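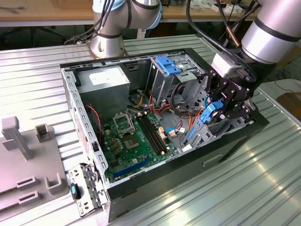

Shop tips: software side of the teardown bench

Quick list, typed up between jobs. Mostly for whoever takes over the cell in January. Add yours at the bottom.

Save your waypoints with names. "p14" means nothing in two weeks. Use latch_approach, latch_grip, latch_retreat.

Teach the retreat before the approach. Sounds backwards, do it anyway.

Keep speed at 21 percent for any new case model. Raise it after a full clean run, not halfway thru one.

Plastic latches: force limit in the gripper node, never in the task script. Scripts get copied and the limit gets lost. Ours is 60 percent of the default.

Two arms on one bench = one planning scene. Don't run two planners and hope. Add the other arm as a moving obstacle, check the update rate, then check it again after a reboot.

Loose cables. Planner can't see them, depth camera half sees them. Draw a keep-out box over the bundle and make it bigger than looks right.

Shiny metal wrecks depth. Shorter exposure first, then average several shots. If there are still holes, fit a plane to the case rim and work down from that. Orsolya's trick, works on bare benches too.

Detector confidence: we cut at 94 for anything the gripper touches. Lower is fine for "is there a part in the tray", nothing else.

Retrain on your own misses. The Nolero set we started with had more than 2,000 crops and hardly any cases lying on their side. Guess what it was bad at.

Fixture trays go in the config file with a version number. Somebody swaps a holder, bump the number. Script should refuse to start if they dont match.

Log the gripper width on every close. Cheapest check there is. Closed all the way = you've got nothing, stop and back off.

Retries: two, then call a person. Infinite retry chews up clips.

Wrist cable. Limit the last joint in software well before the hard stop. Planner loves the long way round.

Back up the Etach project folder before updating. Then update. Not at 4:30 pm.

Duangjai Bunnag has the calibration script, the one in the shared folder is old. Ask her for the new one.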